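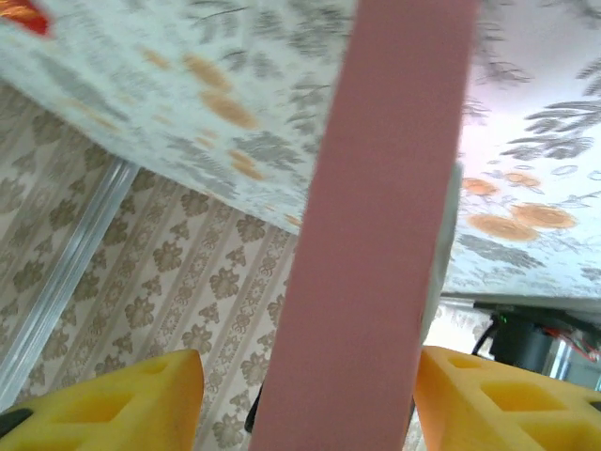
3. Buenas prácticas para la manipulación de piezas planas

Tiempo de lectura: 12 minutos

En la sección anterior defendimos que las normas de seguridad, por necesarias que sean, dicen muy poco sobre cómo debe organizarse el trabajo diario en una celda pequeña, y quisiéramos detenernos ahora en lo que sí puede escribirse, con cierta paciencia, para que dos equipos distintos obtengan resultados comparables. El protocolo Vasari nació con esa intención modesta. Lo redactamos en junio, a partir de las notas de Potance y de Semple, y desde entonces ha crecido hasta reunir 27 reglas, de las que aquí comentamos solamente las que atañen a las piezas planas y de poca rigidez, que son – lo decimos con cariño – las más caprichosas de todas.

3.1. Agarre por el canto

La primera regla pide que una pieza plana se sujete por sus dos caras, con superficies de contacto blandas, y que el operador compruebe el estado del canto antes de cada serie. Un canto con las capas algo abiertas no obliga a retirar la pieza, pero sí a anotarlo en el cuaderno de la celda, porque más adelante alguien querrá saber si un deslizamiento se debió al agarre o al material.
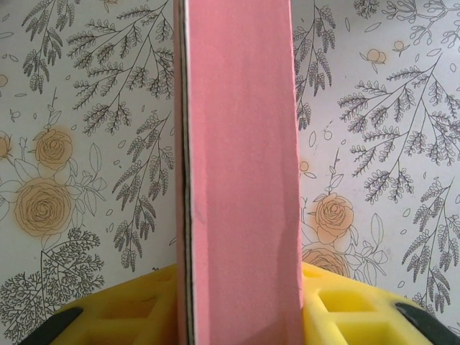
Kistik objetó durante la revisión que anotar el canto en cada serie resulta excesivo y que bastaría con hacerlo al cambiar de pieza. Agradecemos mucho la observación, que recogemos como variante admitida, siempre que la serie no pase de 12 repeticiones.

La segunda regla se refiere al fondo. Preferimos que la superficie de trabajo pueda llevar estampados, como los helechos y las rosas de nuestro mantel, y que se declare así en el informe. Una celda de fondo liso es más cómoda para quien programa, desde luego, aunque dice poco sobre el comportamiento del sistema en una cocina o en un comedor.
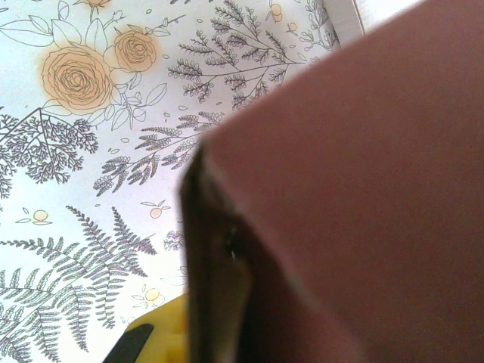
3.2. Trabajo con dos brazos

Cuando intervienen dos brazos, el protocolo exige acordar por escrito cuál de ellos conduce y cuál acompaña, y no invertir los papeles dentro de una misma serie. También pide que los objetos ajenos a la tarea que se dejen sobre la mesa figuren en el informe. Nos costó más de 3 borradores llegar a una redacción que satisficiera a todos, y todavía hoy la releemos con alguna duda.

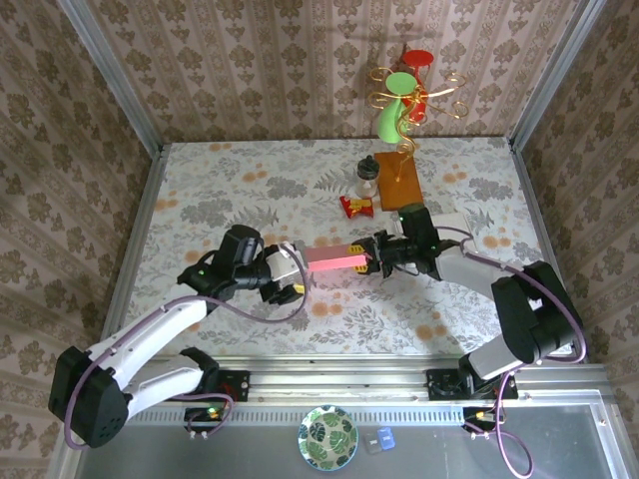

Figura 3. Dos brazos y pieza rosa en posición horizontal, con otros objetos al fondo de la mesa.

Queda pendiente la cuestión de los cables, que el texto actual trata en un único párrafo y que merecería, a nuestro juicio, un anexo propio.

Comentarios de los lectores

Muy útil la regla del fondo. ¿El informe pide una muestra del estampado o basta con describirlo?

En nuestro taller el brazo que conduce cambia según la pieza y no hemos tenido problemas. Me gustaría leer ese anexo sobre cables cuando exista.

Gracias por compartirlo. Echo en falta algo sobre la iluminación.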